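Irkuston Household Manipulation Program – update on teaching by remote control. The current task set covers tableware: a fork, a bowl and a cup on a folding table. 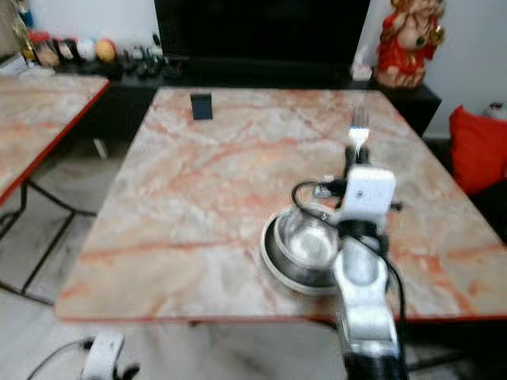
Fork held upright in the gripper, bowl to the left.

Each task is demonstrated by an operator, and the arm positions are recorded with the head view. The archive now holds 681 demonstrations, of which 455 have passed review.

Operators are asked to approach a cup slowly and to pause before closing the fingers. Hurried approaches were the main reason for rejection in April.
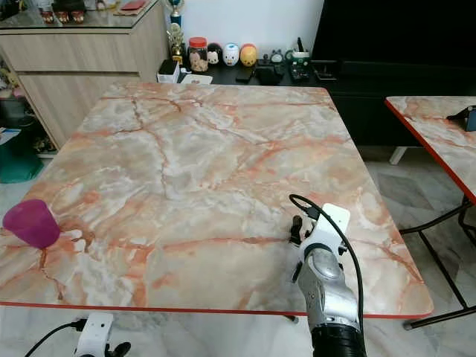

Gilmartin asks whether rejected demonstrations are deleted or kept for later study.

They are kept, under a separate label. Molton will use them to test the review procedure.

Both arms are returned to the near side of the table between attempts – a rule adopted after the first six sessions.

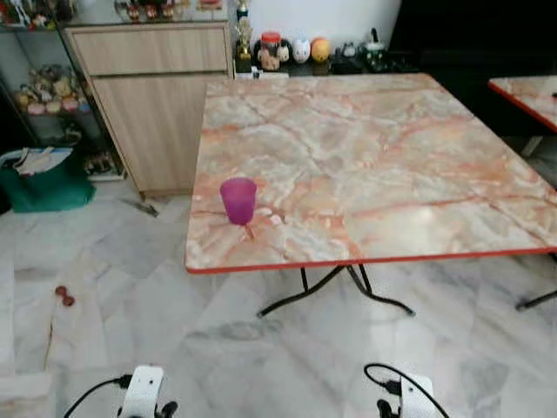
Cup near the front left corner of the table, both grippers at the near side.

The operator guide is under revision. Comments on section 7 may be sent to the program office.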